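What the Sorting Contest Leaves Out

I judged the student sorting contest at Cliltach again in September, and I have my doubts. The winning team moved 127 snack packs into plastic bins and got a cheer. Their teacher, Edeltraud Fankhauser, told me they had practiced more than 800 picks on the same table, with the same brands, under the same lights.

So what did they learn? Tuning, mostly. I asked one student what the arm would do with a bag it had never met. She said they hadn't tried.
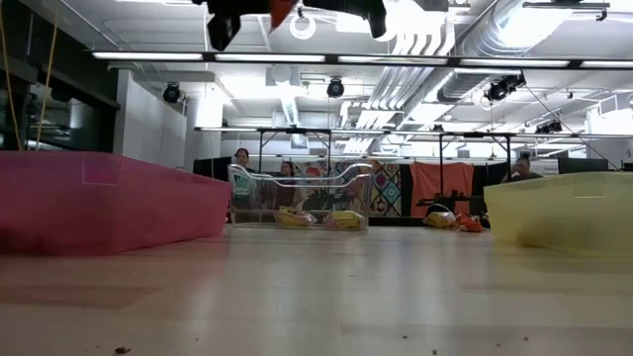 I'd give them a surprise bag every round and score the misses too. Let them write down why a grip failed before anyone touches the code. The club spent 1,000 dollars on parts this year and, as far as I could see, owns one thin notebook. Fankhauser says the kids would quit if it got that dull. Maybe a few would. I'd still like to see it tried for one season before the rules are printed again.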